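Lodero Flip-Top Glass Jar

I've had a set of these going in my own kitchen since December, so I can tell you a bit more than the box does. We carry the Lodero in one size, sold singly or in a set of 8. The collar and lid come as one black piece that sits on the mouth of the jar, and the jar itself is clear glass.

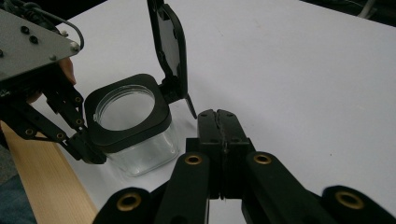 I keep rice in two of mine, coffee in another, and the rest get whatever I bought too much of that week (lentils, mostly!). A full set takes up around 37 inches of shelf if you line them up in a single row, or half that if you double them — which is what I ended up doing.

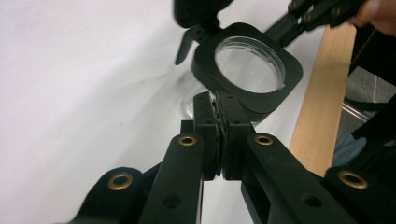
Washing is easy enough. Take the lid piece off first and do it by hand in warm soapy water, then the jar can go in the dishwasher on either rack. I like that the black ring has rounded corners, so a cloth gets all the way along it without snagging. Let everything dry before you fill it again.

Spare lids are sold separately, and they also fit the older Pernis jars if you still have some of those.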